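# Messbecher und Messlöffel: Bestand und Ablage

von Anisa Ginting, Oktober

Zuletzt aktualisiert: Oktober

## Worum es geht

Der Ordner `messbecher` gehört zum Küchenverzeichnis Vorkeck. Er enthält Fotos und eine Tabelle zu den Messbechern und Messlöffeln, die in der Lehrküche benutzt werden. Das gesamte Verzeichnis hat 744 Einträge, auf diesen Ordner entfallen 130. Töpfe, Siebe und Backformen liegen in eigenen Ordnern und sind hier nicht erfasst.

Gedacht ist die Sammlung für alle, die in der Küche einräumen, nachbestellen oder Rezepte für die Kurse umschreiben.

## Inhalt

- `liste.csv`: eine Zeile pro Teil
- `fotos/`: Aufnahmen der Teile, einzeln oder in Gruppen
- `rezepte.txt`: Rezepte, in denen nach Bechermaß gerechnet wird
- `README.md`: diese Datei

Die Tabelle ist in UTF-8 gespeichert, Trennzeichen ist das Semikolon. Dezimalzahlen stehen mit Komma.

## Spalten in liste.csv

- `nr`: laufende Nummer, wird nicht neu vergeben
- `art`: Becher oder Löffel
- `farbe`: in Kleinbuchstaben, siehe unten
- `volumen_ml`: mit Wasser auf der Küchenwaage nachgemessen
- `ausguss`: ja, nein oder leer
- `loch`: Aufhängeloch im Griff, ja, nein oder leer
- `platz`: Haken, Schublade oder Kiste

Leer heißt, dass die Angabe noch fehlt. Bitte nicht durch »nein« ersetzen, solange das Teil nicht in der Hand war.

## Farben

Sortiert wird nach Farbe, weil die aufgedruckten Maße bei vielen älteren Teilen nicht mehr lesbar sind. Zulässig sind die Bezeichnungen orange, hellblau, dunkelblau, grün, weiß und rot. Türkis wurde gestrichen und unter hellblau einsortiert. Das betrifft vor allem die Teile, die aus der Küche Josilmont übernommen wurden.

Eine Farbe steht nicht automatisch für eine Größe. Zwischen den Sätzen gibt es Abweichungen, deshalb zählt immer der Wert in `volumen_ml`. 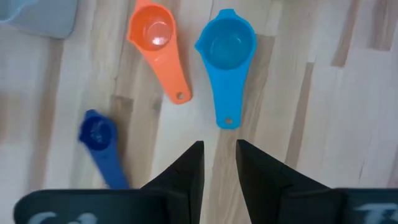

Messbecher in Orange und Hellblau, dazu ein kleiner dunkelblauer Messlöffel, auf Holzboden.

Bei Gruppenfotos bekommt jedes Teil eine eigene Zeile. Als Griff gilt alles zwischen Schale und abgerundetem Ende. Ein Ausguss wird auch dann mit »ja« eingetragen, wenn er nur klein ist. Hat ein Becher zwei Ausgüsse, steht trotzdem nur einmal »ja«.

## Ablage

Becher mit Loch im Griff kommen an die Hakenleiste neben dem Fenster, die größten links. Die Leiste hat 6 Haken, mehr als zwei Becher pro Haken halten nicht gut. Löffel liegen in der flachen Schublade darunter. Was doppelt ist, kommt in die Kiste mit der Aufschrift Nuvov im Vorratsraum.

Nach dem Spülen bitte ganz trocknen lassen und erst dann ineinanderstellen.

## Bekannte Lücken

- Für die Teile aus dem Bestand Arsenault fehlen noch die Volumina.
- In `rezepte.txt` steht beim Hefeteig noch 390 ml Milch. Die Menge stammt aus der alten Fassung und muss geprüft werden.
- Einige Fotos sind leicht unscharf. Für die Zuordnung nach Farbe reichen sie aus, zum Ablesen von Maßen nicht.

## Änderungen

Korrekturen bitte direkt in die Tabelle eintragen und das eigene Kürzel in die Bemerkung zum Speichern setzen. Neue Fotos werden nach der laufenden Nummer benannt, bei Gruppen nach der niedrigsten Nummer. Fragen zur Liste gehen an Anisa Ginting.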